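Drurell Hand-Held Teaching Gripper, Pair
Part no. 2912

The Drurell pair records two-handed manipulation tasks without a robot in the loop. The operator holds one gripper in each hand and carries out the task directly at the table. Jaw opening and hand pose are logged together at 100 Hz and exported as a single episode file for policy training.

Typical tasks are small-object pick and place, packing, and opening or closing hinged containers. In a packing task, one gripper takes the item while the other stays free to steady the container or work the lid – both streams share one clock.

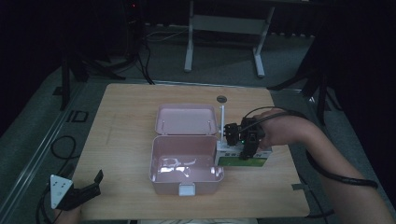

Setup
Each gripper connects by its own cable. Route the cable back along the forearm and leave enough slack to reach the far edge of the work surface. Run the Troltia calibration routine before the first episode and after any change of jaws.

Supplied with
Two grippers, left and right
Two cables, 3 m
Spare jaw set
Troltia recorder license, 3 seats

Ordering
Lead times are confirmed on quotation. For arm adapters and custom jaws, contact Ewan Imrie at the Udcombe office. Calibration and repair requests go to Svenja Ruchti.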